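Notes on Moving a Household Workshop
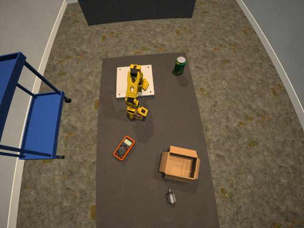
Open cardboard box and multimeter on the table.

The relocation of my workshop from Amer Street to the Fairweather building was completed on Saturday. The new unit measures 755 square feet and is leased for 3 years.

Prior to the move, all hand tools were sorted by frequency of use. Items not used in the past year were offered to neighbors, and the remainder were packed in boxes weighing no more than 50 pounds each. Every box was labeled on 2 sides. I recommend this practice to any reader planning a similar move.

Kam-wah Yip kindly provided the van and the use of a loading ramp. The freight elevator must be reserved in advance with the building office, and the deposit is returned by check.

Shelving will be installed in November. Correspondence should be sent to the new address.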